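Re-zeroing the small arm

Posted 16/06/2025 in Workshop notes

The small white arm had been drifting since April. I know when it began because the log from the Koskela controller shows the wrist offset creeping up from then on, a little more with each session. By last week the jaws were closing far enough to one side of the target that a long brick would be pushed over before it was held. I put an evening into it and these are my notes, mostly for the next time it happens.

The arm is a printed design with hobby-class servos. I bought it as a kit from Zeletti and have since replaced a good part of it. The joints are held by the servo horns, and the horn screws work loose. I had been correcting for this in software, which hid the fault for longer than was useful.

The order I now use is as follows. Power off, cable out. Check every horn screw by hand, starting at the base and finishing at the wrist. Put each joint at its mechanical stop, power up, read the raw position and compare it with the value written down when the arm was built. If a joint is out by up to 8 counts I leave it alone. The wrist was out by 66. One horn had gone round a full spline tooth, so I took it off, set it back and fitted a new screw with a drop of thread lock.

After that comes the check on the work surface. I use a big LEGO baseplate for this. The studs are on a fixed pitch, so any error shows up as an error against a grid, and I don't have to measure anything. The target is a steel mixing bowl and the test piece is a brick. 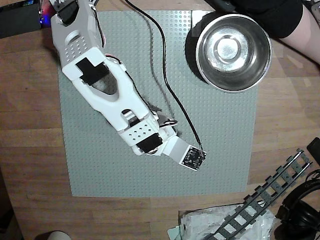
The bowl is in both pictures, the baseplate in the first.
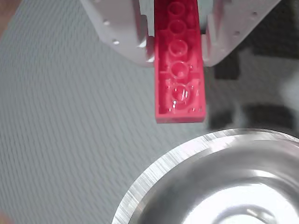
4 min read

The brick is held along its length with the lower end well clear of the fingertips. I set it up that way on purpose. A long overhang makes any twist in the wrist easy to see, and a short brick will sit square even when the wrist is a few degrees out.

The stepped ridges at the inside of the tips need looking after too. Dust collects in them and the grip gets worse. I clean them with a dry toothbrush. Alcohol made an earlier set of fingers go chalky, though those were a different plastic from Surnen and the present ones may well stand it.

Cable routing is the part I am least happy with. The leads at the wrist servo stand out from the side of the arm in loops. They need some slack for the full range of the joint, but with this much of it they can catch. I have ordered a few clips from Zollis and will fit two on the lower segment.

Settings as left: speed limit 200, grip current limit 100, both in the controller's own units. The old wrist correction has been removed from the start-up file. Anyone with the same controller should do this before changing the horn – otherwise the correction is added to a joint that no longer needs it, and you will spend half an hour looking for a fault you have just put in.

Still to do: write the new stop values on the label under the base, and find out why the elbow reads two counts differently when it is approached from above.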